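How to clean a stone-look tile floor without buying anything silly

Most advice about tile floors is written by people selling a bottle. I have read the backs of a lot of those bottles, and I remain unconvinced that a floor needs a "system." What follows is what I do at home, plus a few popular tricks I tried and dropped.

First, find out what you have. Polished marble and marble-patterned porcelain can look the same from standing height, and they should not be treated the same. Marble is soft and hates acid. Porcelain barely notices it. If there is a spare tile in the garage, turn it over. Porcelain usually has a molded grid and often a maker's stamp on the back. Stone is just sawn stone. With no spare, look for repeats. Printed tile comes in a limited set of patterns, and sooner or later you find two with the same vein in the same spot.

If you can't tell, treat it as stone. You lose nothing.

What you need

A vacuum with a hard floor setting, or a soft broom. A flat microfiber mop with two pads. Two buckets. A pH-neutral cleaner, any brand. An old toothbrush. A dry towel you don't care about.

The steps

1. Vacuum, and do it properly, including along the baseboards. Grit is what dulls a polished floor, and a wet mop just drives it around.

2. Mix the cleaner weaker than the label says. Labels are generous with their own product. My bottle asks for 50 ml to a bucket and I use half that. Too much cleaner is the usual cause of the gray film people then buy a second product to remove.

3. Wring the pad until it stops dripping. Work from the far corner toward the door in strips, rinsing the pad in the second bucket.

4. Change the rinse water when you can't see the bottom. If you skip this you are painting the floor with dirt.

5. Go over it once with plain water and the second pad.

6. Dry with the towel under your foot. It looks ridiculous and makes more difference than any polish I have tried.

Large gray tiles with white veining are forgiving about crumbs and merciless about streaks, so steps 5 and 6 are the ones to keep if you are short on time.
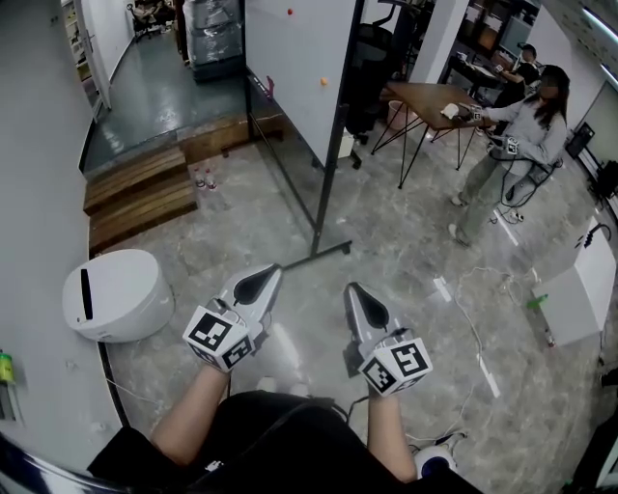 Gray marble-patterned tile with white veining.

Now the grout. Scrub it with the toothbrush and a paste of baking soda and water, rinse, and stop. I know there are videos where a line of black grout turns white in one pass. My friend Larysa Tkachuk followed one of those, using vinegar, on real limestone. The grout looked fine. The stone beside it had a dull stripe that you can still find from the doorway in the evening.

Things I don't believe in

Vinegar for everything. See above. On porcelain it won't hurt the tile, but I wouldn't use it week after week on cement grout.

Steam mops. Maybe on sound porcelain. On older grout or sealed stone I'd leave it alone, whatever the box promises.

Shine restorers. These mostly lay down a coating. It looks good for a month, then shows every path anyone walks, and you get to strip it off on your knees.

Sealing porcelain. The polished kind sometimes comes with instructions about this, and you should follow them. Otherwise the tile has almost nowhere for a sealer to go. Grout and natural stone are a different matter. Put a few drops of water on them, wait ten minutes, and if a dark spot forms, it may be time to seal.

How often? Vacuum when you feel grit under your socks, mop when it looks dirty. Howard Whitlock wrote to say his installer insisted on mopping daily. I would ask what else the installer sells.

Last updated: September

Contact: Roksolana Bondarchuk | © Okeo Home Notes | Back to top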